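Toy tub

A toy tub (some families say toy bin, and my grandmother said "the trough") is an open container without a lid, used for keeping small playthings together in one place. I've been writing the household entries here for a while, and this is one of my favorites, so forgive me if I run on a bit!

The basic form is simple: a floor, walls and a rim you can get your fingers under. Plastic is the usual material these days. Wicker ones exist and look lovely, but they shed bits, and sand gets into the weave and stays there forever. A flat, wide rim is the thing I'd look for first, as it makes a full tub much kinder on the hands.

What goes in it varies from house to house. Bath toys, sand toys and squeaky rubber animals are the classic mix, and funnels turn up all the time, partly because kids love pouring things and partly because they wander over from the kitchen and never go home.

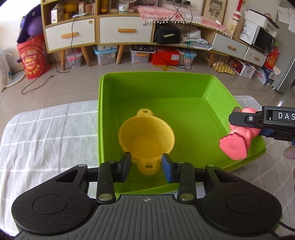 Funnels are awkward to store, too. They roll, they won't stack with anything except other funnels, and a tall one will hold up a whole layer of toys like a tent pole. Tahira Sial, who wrote the old Vinton playroom guide, put hers in first and built everything else up around them. I tried it and it works well enough, though my kids dump the lot out anyway.

Squeaky toys are best put in last, on top. They get squashed under heavier stuff (and they complain about it). If they've been in the bath, squeeze the water out and let them dry before they go in the tub, or you'll be smelling them by February.

There's some disagreement about where the tidying should happen. Faisal Awan's entry on playroom floors has you sorting right there on the rug. I like a table with an old cloth over it, where I can see what I've got and my knees don't suffer. Wipe the tub out with warm soapy water while it's empty and dry the corners with a towel.

See also: Bath toy; Funnel; Sandbox; Storage basket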